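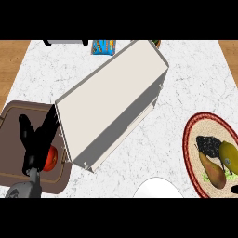 How do you look after a robot arm?

Carby is a kitchen robot. Before it meets a real tomato, it practises in a computer, where a squashed tomato costs nothing and can be put back with one click. The practice kitchen still needs looking after, and that job belongs to Rizwan Arain.

First he checks the joints. A robot arm bends at its joints, a bit like your elbow, and each one has to know how far it has turned. If the computer thinks a joint is straight when it is bent, the fingers will close very proudly on thin air.

Next come the fingers, which make up the gripper. Rizwan opens and shuts them 96 times. Carby never gets bored. Rizwan does.

Then he checks the furniture. Objects in a computer have no weight until somebody types it in. Sohail Kakakhel once gave a spoon a weight of 600 kilograms — heavier than a grand piano — and Carby spent all of November failing to pick it up.

Last of all, Rizwan saves a copy of the settings. He has 2 copies, one called "final" and one called "really final".

Try it yourself: shut your eyes and touch your nose. Your brain knows where your arm is without looking. Carby's has to be told, every single morning, before it is allowed near the fruit.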